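Week 5 – Aggregates and bound surfaces

Course notes, Materials for Interiors. Tutor: Roksolana Fedoruk

We use cookies to improve your experience on this site. Accept / Manage settings

An engineered stone is a particulate composite. The filler is crushed mineral, graded by size; the binder is a polymer resin, usually polyester. The fine fraction fills the gaps between coarse grains, so less resin is needed. Resin content governs heat tolerance and colour stability under UV light.

Grading is reported as the mass passing each sieve. Plot per cent passing against aperture on a log scale. A gap-graded mix shows a flat section in the curve. For the practical, use the 440 g sample and shake it for 5 minutes. Record the mass retained on each sieve, including the pan.

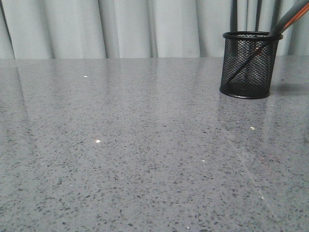

Fig. 3. Grey engineered stone, polished, with dark flecks of irregular size.

Gloss is measured with a glossmeter at a fixed angle. Polishing lowers surface roughness and raises the specular component – the bulk material is unchanged. Clean the surface before taking readings and average 3 positions per specimen.

Cutting and grinding release respirable crystalline silica where the filler is quartz. No dry cutting is permitted in the workshop. See Pendo Mussa for respirator fit testing before the March session.

Reading: Harasym and Kang, course reader, section 3. Sieve sheets are due at the start of the next practical.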